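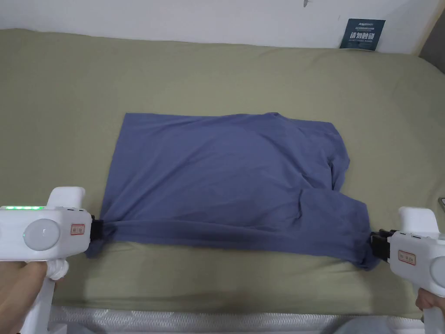

Notebooks > Javanico > Seasons and weather

Entries Tags Save files Search

Mon 4 November

Third go at the snow flag. Fresh save, town called Trorkomham, clock set forward to January before the first villager talks to you. Snow on the ground straight away but trees stay green till you go indoors and out again. Same as last time. So the tree swap is done on area load, ground is done on day change. Wrote that on the whiteboard too.

Umbrella thing: villager mood goes up by 2 if you hold one in snow, nothing in rain. Looks backwards to me. Checked the table twice, the rain row is just blank. Could be a bug in Javanico or could be our dump, don't know yet.

Shop prices. Erkton (the lamp shop by the bridge) sells the paper lantern at 317 on dry days and 287 when it snows. Old wiki page says 639 for both, must be from the version before the patch. Don't trust that page for anything else either.

Freezing the pond: failed. Left it running over lunch, skipped four days by hand, still open water and fish biting. Tried saving and quitting between each day, no diffrence. Next try, stop the clock skipping and let one night pass properly. Will take ages.

Babić's patch for the day counter works fine with the old saves, crashes on new ones at the station screen. Use the unpatched build for anything with a new town.

To do
- rain row, get a second dump off the other cartridge
- pond overnight, leave the charger IN
- lantern price on a foggy morning
- rename the save files, "test new new" is no use to anyone

Stopped at the museum door, save slot B. Dont overwrite it.

Comments

pondwatcher: Mine froze on the second real night, no skipping. Slot A, old build.

lanternlid: 639 was right on launch day, I've still got the receipt letter in my house in game.

tramstop_k: same crash at the station with a new town. Turning the music off got me past it once, not since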